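Section 6: Setting up the lidded-bin task
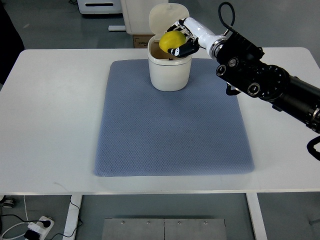 Nurkon Manipulation Notes, Issue 2, p. 153

I'm assuming you've been through Section 5 and your arm is bolted down, powered and talking to the controller. If it isn't, go back and do that first. I tried to do both in one afternoon and ended up recalibrating the whole lot the next day.

The task comes from Corinne Van Dusen's work on release timing. The arm picks up a piece of fruit, carries it to a small open bin and lets it go at the mouth. Sounds easy! The tricky bit is the moment of letting go, when the fruit is touching both the finger and the rim, and that's the moment our method is meant to learn. We use a lemon for nearly everything. It's a cheerful colour that the segmentation picks up against a grey mat without any fuss, and it's just lopsided enough to roll when you get the release wrong.

What you need on the table: the textured mat, the white bin with the flip-up lid, one lemon.

1. Lay the mat in the middle of the table with a bare margin at the front and down both sides. Smooth it out with the flat of your hand. Any ripple shows up later as noise in the height estimate.

2. Stand the bin towards the back edge of the mat, a touch right of centre, on the side the arm comes in from. Flip the lid right back so it stands up behind the opening. If yours likes to flop forward (mine does), work the hinge a few times first.

3. Load the workspace file, Winham, and run the arm to the approach pose. The wrist should come in from the right and angle down to the left, with the lower finger able to reach the right-hand side of the bin's mouth.

4. Check the coiled cable. You want it looping up over the wrist with slack to spare. Rotate the wrist joint slowly through its full range and watch the loop the whole way round.

Caution: keep your hands off the mat while you're doing this. Slow mode is slower than full speed, but it'll still give your knuckles a decent whack.

5. Put the lemon in the gripper by hand and jog down until it's resting at the opening, partly inside the rim. Save this as the contact pose. The upper finger should clear the lid with the gripper fully open, so open it once and look.

6. Back off to the approach pose and run the Costache policy from there. Do a short batch before you commit to a long one.

Note on lighting: aim for soft and even. A bit of shadow from the gripper on the rim is fine, and the training set is full of it. A hard shadow across the lemon itself is another matter - Raluca Bratu found the release came early whenever half the fruit went dark, and I've seen the same thing on my own set-up.

Note on results: our full set is 2966 trials, logged with the bin in the spot given in step 2. Moving the bin forward on the mat made the release less reliable, and we don't have a good explanation yet. Margareta Rusu reckons it's the wrist angle. I lean towards the depth estimate. If you try other positions, please write them in the trial log with the pose file attached so we can compare.

Caution: tidy your floor cables before a long run. Power strip off to one side, nothing looped around a table leg, nothing where you'll put your foot when you lean over for the lemon.

When you're finished, open the gripper, take the lemon out and park the arm before you close the lid. Swap the lemon once it goes soft, and note the swap in the log. Grip settings for softer fruit are in Section 7.

Last revised February 2022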